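When One Gripper Finger Stops Short: Finding and Fixing a Lopsided Grip

By Mercy Ondieki

If you have spent any time with a hand-held gripper, you probably know the feeling. You squeeze the trigger, the fingers come in, and the little wooden block you meant to pick up scoots off sideways. You try again and it scoots again. After a while you start to blame the block, or your wrist, or the coffee.

I went through two whole evenings of this in December with our Runine hand tool before I worked out that one finger was closing a hair later than the other. It was a simple fault, and I wish I had looked for it sooner, so I'm writing up the way I check for it now. Set aside a quiet hour and don't rush, especially the first time.

Before you start

Unplug the tool, or take the battery out, and leave it that way until I say otherwise. I know, I know, you're only going to look at it! But I have had a finger close on my thumbnail while I was "only looking," and the motor on these does not care that you're in the middle of something. If yours has a trigger lock, put that on as well.

You'll want a small hex key, a pencil, a soft brush, a ruler, and a big sheet of plain white paper. The paper matters more than you'd think. Against a bare tabletop I could never judge where dark fingertips began and ended, and on white it's easy.

Step 1: Look at the fingers wide open

Lay the paper down, hold the tool over it, and let the fingers sit fully open. Look through the tool's own camera if it has one, so that you're judging from the same spot every time. You want the two tips at about the same height in the view. Don't worry if the paper is crooked or has old pencil lines on it. You're comparing one finger with the other, and the sheet is only there for contrast.
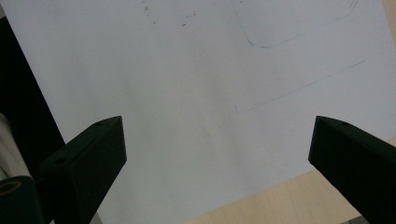

Fingers open over the paper, tips at about the same height.

A pair that looks fine wide open can still be off, which is exactly how mine fooled me. So if yours match at this stage, be pleased, but keep going.

Step 2: Close them by hand

With the power still off, ease the fingers together slowly (check your manual first, as some drives shouldn't be pushed by hand). Stop when the first one slows or sticks, and make a pencil mark on the paper under each tip. Open them, close them again, and mark again. If one finger's marks land in the same place and the other's wander, the wanderer is your problem.

Step 3: Clean before you tighten

Brush out the slide and the joint behind the slow finger. I found a good pinch of sawdust packed into mine, and I was very nearly satisfied with that. The finger moved better for a day and then went right back to its old tricks.

Step 4: Check the mounting screws

This was the real culprit for me. One screw at the base of the finger had backed out just enough to let it lean under load. Snug both sides evenly, a little on one, then a little on the other. Please don't crank on them. I stripped a hole that way on our older Mulden gripper and had to wait ages for the part.

Step 5: Power up and test

Clear your hands away, plug back in, and run 100 slow open-and-close cycles with nothing in the grip. Then try a light block. Before the repair I was dropping or shoving up to 17 blocks in every hundred, and if you're still anywhere near that, go back to Step 2 with fresh paper.

Stop right away if you hear grinding, if the motor housing gets hot, or if a finger moves when you haven't touched the trigger. Pull the power and leave it for someone who can open up the drive.

I write the date and the cycle count on a strip of tape on the handle each time I do this. Ours said 984 when the screw came loose, so I now check the screws every 185 cycles and put the hex key back in the case afterward.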